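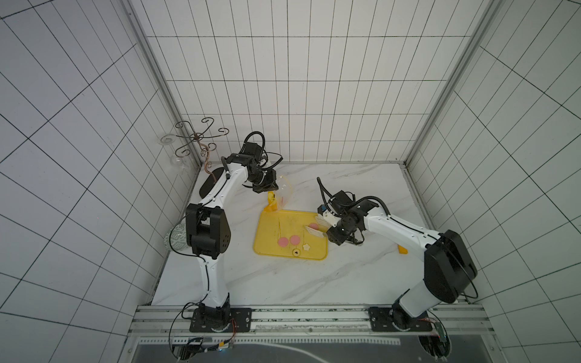 Two arms, one yellow tray. Left arm has the clear cup, right arm has the white server with a pink round on it.

Zustlow: The Tray Project
Laltoveck College Robotics Club photo page
Posted 2022-04-19

Hi and welcome to the spring page! I'm the one who writes these up (I also order the zip ties, so complaints about zip ties go to me too). Our fall page was all wheels and mud and a lot of gravel. This semester we moved indoors, onto a tabletop, and the project is called Zustlow. It's a tray-setting task for two robot arms: serve the rounds, handle the cup, leave the tray looking like a person would want to eat off it. We're taking it to the Surura student showcase in May and I'm excited and a little sick about it.

I've put the picture up top and my notes underneath, sorted by what people keep asking me about in the hallway. They got long. Sorry, I had a free afternoon and a big coffee.

The left arm and the cup

Clear plastic is a pain. You and I look at a clear dome cup and see a cup. Our vision code looks at it and sees whatever's behind it, slightly bent. We spent most of our early meetings on that one problem, and for a while the left gripper would close very confidently on air a couple of inches to the side, over and over, with the whole club groaning in unison.

What helped was giving up on finding the whole cup and looking for the rim. The rim catches light. Once we had a guess at the rim, the gripper could come in slowly and feel for the rest. You can see the cup is tipped sideways over the tray, and I'd like to point out the little yellow piece just under it that looks like it's caught in the rim. Small stuff and that cup rim are a recurring theme with us. If you come to a session and hear someone yell "hitchhiker," that's what they mean.

The right arm and the server

This is my favorite part of the whole project, so I'll try to keep it short (I won't). The white fan-shaped tool came out of a long argument. Half the club wanted to pick up the rounds directly with the gripper, which works fine until it squashes one. The other half wanted a tool, since people use tools. The tool people won by a single vote and I have been smug ever since.

The catch is that holding a tool means the arm has to know where the tip of the tool is, and the tip moves if the grip slips even a tiny bit. We had a whole evening where every round got nudged neatly across the tray and never picked up. Shuffleboard, basically. Then somebody changed the approach angle and it started sliding underneath like it was supposed to, and there was actual cheering in Vermeulen Hall. The chess club next door came over to check on us.

Watch the wrist when the right arm is carrying something. It slows way down. We added that after a round went flying and landed on a laptop.

The yellow tray

People ask why it's so scratched up. Come on, look at what we do to it! The scratches bothered the vision folks at first, because thin dark lines can look like edges if your thresholds are too touchy, and then the software gets ideas. We talked about swapping in a fresh tray and decided to keep this one. Anything we bring to Surura is going to pick up scratches by lunchtime, so we may as well practice on them.

The color stays, too. Pink on yellow is easy to pick out. The white flower-shaped piece next to the rounds is easy enough. The cream one with the black mark in the center gets confused with other things more than I'd like, and that's on this month's to-do list.

The walls

The black grid on white panels is handy for eyeballing how far an arm has wandered between one run and the next. It does make your eyes go funny after a couple of hours. I recommend looking out the window now and then.

The glass on the rack

The curly wire rack in the back corner with the stemmed glass hanging off it is the stretch goal. We'd love for an arm to lift the glass off the rack, turn it upright, and set it down by the tray. Right now I would not stand close to that attempt. Stemmed glass plus clear-object vision plus a skinny little hook — it's everything we're bad at in one spot. We've agreed to leave it alone until the tray routine is solid, and I've only caught people trying it anyway twice.

How a session goes

We get the room for 2 hours. Setup eats the first chunk: power on, home both arms, check the cables aren't going to snag on an elbow (the coiled one on the left gripper loves to snag). Then we run the routine, write down what went wrong, change one thing, and run it again. One thing! New members always want to change four things at once and then we can't tell which one helped.

Our scoring for Surura works like this. A full run is capped at 15 minutes. You can earn 40 points, with deductions for drops, collisions, and any time a human hand goes into the workspace. Our best practice run so far is 29. Most of what we lost was on the cup, plus one very silly deduction when somebody reached in to straighten a piece without thinking. You know who you are. I love you. Keep your hands out.

Things we still need

More rounds, because they wear out. A better way to mark the tool tip. Someone who likes writing documentation and wants to be adored for it. Snacks for humans, clearly labeled, kept on the other side of the room from the robot snacks.

Coming by

Laltoveck students from any major can drop in, and you don't need to know how to code. Some of our best ideas this semester came from a person who waits tables and told us we were carrying everything wrong. Closed-toe shoes, please, and tie long hair back if you're going to be near the rail while the arms are powered.

I'll add more to this page after the showcase, including our score, whatever it ends up being.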